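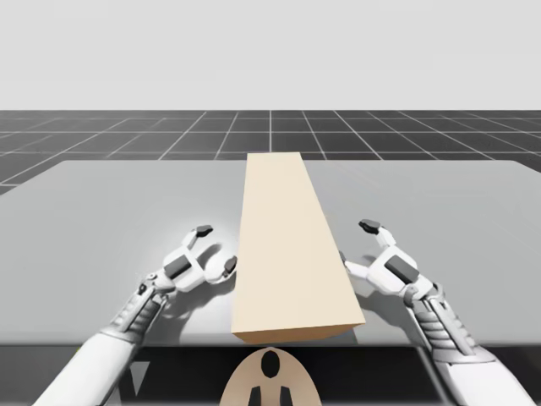 Home Notebook Materials Recipes Courses Contact

Sun 11 July

Sizing and burnishing for the Mughal set, second round. I write this in the evening with the hands still sticky, so please excuse the handwriting for those who read it in the book and not on the page.

Where we are. The order is for 56 sheets of sized and burnished paper for the calligraphy course at Liledwood. The students will write with reed pen and soot ink. They need a surface where the pen slides and the ink stays on top, and where a mistake can be lifted with a damp cloth or scraped with a small knife. Our first round in spring was too soft. The ink entered into the fibers, and the teacher returned the samples with a kind letter and a very honest piece of writing practice, where each long stroke had small hairs on both sides.

For this round I changed the base paper. Before it was the cotton sheet that we use for everything. Now it is the thin Plirneleck sheet, hemp and linen mixed, made by hand and not sized at all. It has long fibers and it is strong when wet, which is important when one carries it from the tray to the board. It has also a small fault, namely that the two sides are very different. The felt side is rough and the mold side shows the lines. After some thinking I sized both sides but decided to burnish only the mold side. The lines disappear nearly completely under the stone, and the rough side gives the teacher something to mark with pencil.

The starch. Wheat starch, not flour. I soaked it overnight and poured away the top water in the morning. Then slow heating, with stirring all the time in the same direction (I know that direction makes no difference, but my arm has this habit). It becomes milky, then it becomes heavy quite suddenly, and then it turns more transparent and one hears a different sound from the spoon. I continued a good while after this point. In the last round I stopped too early and I believe that this was half of our trouble. Undercooked starch sits on the paper as powder and does not make a film.

After cooling I pressed it two times through the horsehair sieve and thinned it with warm water until it was running from the brush in a thread, and not in drops. I do not have a better measure. Somebody should find a viscosity cup, we had one for the varnish.

Application. Wide soft brush, first across the sheet, then along. I let the first coat dry hanging, then the other side, then hanging again, and after that a second coat on the mold side only. Between the coats I put the sheets under light weight, for they curl strongly toward the sized side. Two sheets got torn at the corner from the clips. It was the old metal clips. I have changed them for the wooden ones and there was no more tearing. The torn sheets I keep for tests.

Color. A third of the sheets got a tea bath before the starch. The teacher asked for a warm tone, "like the inside of an almond." Black tea alone goes too much to gray on this paper. I added a little onion skin and the tone became friendlier, although I am not sure how it will behave in light. One strip is now taped on the south window with one half covered by black card. I ask everybody not to remove it when cleaning the glass.

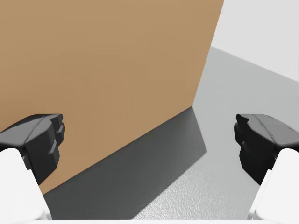
Silvia Štěpánek
Paper preparation and finishing

The egg. For a smaller part of the sheets I made the alum and egg white size instead of starch, following the old description as well as I could. Alum was dissolved in warm water and left to cool, and the white of the egg was beaten to foam and left to fall back to liquid in a covered bowl. The liquid under the foam is what one uses. When the two are mixed too fast there are small white flakes, and they stay visible on the sheet as scales. I had this in the first bowl and threw it out. In the second bowl I poured the egg white into the alum by spoon, and there were a few flakes only, which the cloth filter caught.

This size goes on more thinly than the starch and smells for one day. The sheet feels harder between the fingers and makes a brighter sound when shaken. It should rest. All the old recipes say that the paper must age before use, some say months, some say a year, and we do not have a year. I will give them what we have until the course and write on each packet the kind of size, so that the students may compare. I would like also to keep a few here in the dark drawer and burnish them next summer.

A remark for myself about alum: the surface becomes acidic, and paper like this will not have the same life as the starch paper. For course work this is acceptable. For the album pages that we repair it is not, and I would not like that anybody takes these sheets from the shelf by mistake. They are marked with a pencil cross on the lower left corner of the rough side.

Burnishing. The board is the old pear wood one, planed again and oiled in winter. I used the flat agate from Wadberg and, for the edges, the small tooth-shaped one. The movement is away from the body with weight from the shoulder, and overlapping, first in the length and then diagonal. A little dry soap on a wool rag before the stone helps very much. Too much soap and the ink rolls away like on glass. I rub the rag on the soap one time for a full sheet, and then I rub the rag on my apron, and then on the sheet.

The most important thing I learned is the moment. When the starch sheet is fully dry, the stone makes it shiny but a bit scratchy, and the shine is in stripes. When it is still cool to the back of the hand, the stone drags and can lift the skin of the paper, and this cannot be repaired. There is a time between, when the sheet does not feel cool anymore but bends without any noise. In this time the stone goes like on butter. In the present weather this time is short. I hung the sheets in small groups, so that I should not have all of them ready in one moment, and it was still necessary to skip lunch.

For the ones that became too dry I made a trial with a damp blotter: sheet between two dry blotters, these between two damp ones, a board on top. It brings them back, but slowly, and the edges come back before the middle. Better to leave it through the night than to be impatient.

Weight. I weighed a stack from the starch group before and after, only to know how much material we really put on. Before sizing 178 g. After both coats I forgot to let the stack come to the room air, and the second number is therefore of no value and I do not write it. Next time the scale stays on the long table and not in the cupboard.

Ink tests on the torn sheets. Soot ink from the blue bottle, reed cut medium.

Starch, burnished slightly moist: clean line, no hairs, the ink stands a little before it dries. A mistake lifts with damp cotton and leaves a weak gray. Scraping removes the gray and one can write again after touching with the stone.

Starch, burnished dry: line clean in the length of the stripes, a little uneven across them. Lifting works well.

Starch, rough side, no stone: hairs, as expected, but much fewer than in spring.

Alum and egg: the finest hairline of all. The pen makes almost no sound. Where a flake was sitting the ink jumps over it.

Cotton from spring, for comparison: I do not need to write more about it.
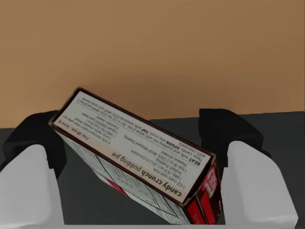

Is it possible to burnish the sheets with something cheaper than agate?

A smooth glass or a large polished seashell can do the same work, as long as there is no chip or sharp ridge on it. The shell was used for this purpose in many places. Glass warms less in the hand and slips more easily from soapy fingers, so it is good to wrap the upper part with cloth. I would not take a metal spoon, for it can leave gray marks on light paper. Test whatever you choose on a corner that will be trimmed, and look at the corner against the window from the side.

Still to do. The tea sheets from the last group have a tide line along the lower edge, where the bath collected while they were hanging. On some it will be gone with trimming. The others I want to wet again completely and dry flat between felts, although this means that the starch must be done once more on them. I would prefer to do it early, before the sun comes on the drying lines.

The brush needs a proper washing. I rinsed it, but there is starch up in the ferrule and it will smell by the middle of the week. Please do not use it for the glue.

There is cooked starch left in the stoneware pot in the cool room, covered with a finger of water. Good for hinges and small repairs, not good anymore for sizing. Change the water each morning, and when it has a pink shadow on the surface, throw it away, also if the rest looks fine.

Question to whoever cut the interleaving tissue: from which roll was it? It leaves a slight pattern on the alum sheets under weight and on the starch ones it does not. I have put plain silicone paper between for this night and left the boards light.

Trimming I will do only after the teacher has seen the uncut sheets. In the letter she wrote that some students like to keep the natural edge and to rule their margin further in.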